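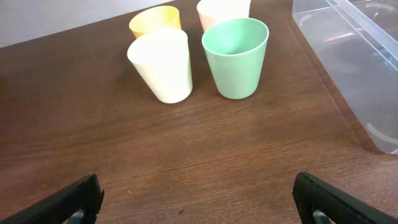

*Tiempo de lectura: 4 minutos*

La guía de buenas prácticas de Dandlow para tareas de agarre en mesa lleva unas semanas en nuestro taller. Son 94 páginas en PDF, más un juego de fichas plastificadas que se compra aparte. Va dirigida a equipos pequeños que trabajan con brazos ligeros y pinzas de dos dedos y que necesitan que una sesión se parezca a la siguiente. La hemos usado sobre todo con el ejercicio de los vasos y el recipiente: unos vasos de plástico de colores pastel, un contenedor transparente a un lado y la cámara en la muñeca.

## Qué incluye

El documento se divide en cuatro bloques: preparación de la mesa, posición inicial, ejecución y registro. Cada regla lleva un código y un nivel, «obligatoria» o «recomendada». Las fichas resumen los dos primeros bloques y son lo que acaba usándose a diario. El PDF se consulta al principio y cuando hay dudas.

No es una norma ni pretende serlo. La introducción deja claro que no sustituye a la evaluación de riesgos de la instalación ni a las instrucciones del fabricante del brazo. Se agradece, porque la guía de Vosenero que usábamos antes mezclaba las dos cosas y había que separar a mano lo que era seguridad de lo que era método.

## Preparación de la mesa

Es el bloque mejor resuelto. Pide una superficie despejada de todo lo que no forme parte del ejercicio, limpia y con la luz comprobada desde la cámara de la muñeca, no desde donde está de pie el operador. En nuestro caso ha sido la regla más útil. El tablero es de madera oscura y el acabado devuelve la luz; desde la muñeca se ven zonas claras que de pie junto a la mesa apenas se notan. La guía recomienda mover la lámpara antes que tocar la exposición de la cámara, y así lo hacemos ahora.

También habla de los restos. Un tablero con motas y puntitos oscuros no impide trabajar, pero la regla pide pasar un paño entre series y anotarlo. Hemos adoptado lo primero. Lo segundo se nos olvida la mitad de las veces.

## Objetos y recipientes

La guía distingue entre objetos separados y objetos agrupados, y exige declarar cuál de los dos casos se trabaja. Con vasos juntos, alguno inclinado y otro tapado en parte por el de delante, la ficha correspondiente es la de agrupados. Pide empezar por el objeto más despejado y retirar la pinza del todo antes de ir a por el siguiente. Funciona bien. La aproximación con los dedos abiertos y la mesa libre entre ellos está descrita con claridad y nos ha ahorrado discusiones.

Donde se queda corta es en los recipientes transparentes. Les dedica media página, con dos consejos: fijar la posición con marcas en la mesa y evitar reflejos en el borde. No dice nada de los fondos a través de los que se ve el tablero, ni de las paredes con relieves y curvas moldeadas, que son lo normal en cualquier caja de plástico. Para esto seguimos tirando de las hojas de Zawadzka, más feas y peor ordenadas, pero con un apartado completo sobre materiales translúcidos.

## Ejecución y registro

Las reglas de ejecución son razonables: velocidad reducida en el primer ciclo, manos fuera de la zona mientras el brazo tenga potencia, parada al alcance de quien supervisa y ningún objeto recolocado a mano sin detener antes el movimiento. Están redactadas en frases cortas y se pueden leer en voz alta a alguien nuevo.

El registro es otra historia. La plantilla tiene demasiados campos y varios piden lo mismo con otro nombre. En 164 ciclos rellenamos la versión completa; después pasamos a una hoja propia con el código de la regla, la hora y una casilla de observaciones. El fichero se importa en Clukitz sin problemas, salvo los acentos, que hay que corregir.

## Precio y formato

El PDF con las fichas nos costó 195 euros, con licencia para un solo centro. Las fichas aguantan bien el uso, aunque el texto del reverso es pequeño. La traducción al español es correcta, con algún término sin unificar: «pinza» y «garra» aparecen alternados para la misma pieza, y en un texto de reglas eso debería corregirse.

## Valoración

**A favor:** bloque de preparación muy completo, reglas codificadas, separación limpia entre método y seguridad.

**En contra:** plantilla de registro pesada, recipientes transparentes casi sin tratar, terminología irregular.

La recomiendo a quien monte un puesto desde cero. Quien ya tenga procedimientos escritos puede comprar solo las fichas y adaptar el resto. Nosotros mantenemos los bloques uno a tres y hemos dejado fuera el cuarto hasta que salga otra edición.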